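## The small-stuff sort is back

We've unpacked most of the big furniture at the Troncoso building, and now comes my favorite part of any move: the tiny things! Pens, pushpins, rubber bands, and paper clips. So many paper clips. If you've got a free half hour this month, come find us at the round table and lend a hand.

Sorting clips by color sounds like the dullest job in the world, and I thought so too until I sat down to it. You tip the heap out, pull the greens toward you first, then the yellows, then the blues, and before long you're deep in a conversation with whoever is across from you. A clear case with compartments is perfect for this kind of work — you can tell at a glance which color is running low, and it stacks neatly in a drawer.

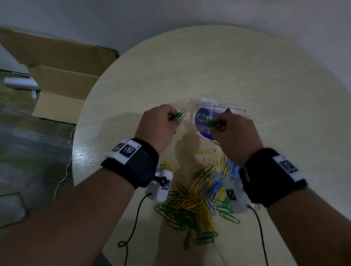 Patricio Goicoechea, who ran the supply room back on Plildale Street, swears by working with both hands at once, one clip in each. I tried it and got noticeably quicker, though I still lose every race against him. He also says to put the bent ones in a cup as you go. They straighten out fine with small pliers, and the art class on the second floor will happily take any that don't.

A few practical bits:

- Sorting table: room 18, first door past the stairs
- Bring: any small boxes or cases with dividers you no longer need (old bead boxes are great!)
- Still waiting to be sorted: pushpins, binder clips, and the dreaded drawer of mixed keys

We'd love to have everything put away by November, when the shared supply shelf opens to all the groups in the building. If you find something you can't identify, leave it in the tray by the window with a note. Last time that tray produced a working pencil sharpener and a very nice brass hinge — the hinge is still up for grabs.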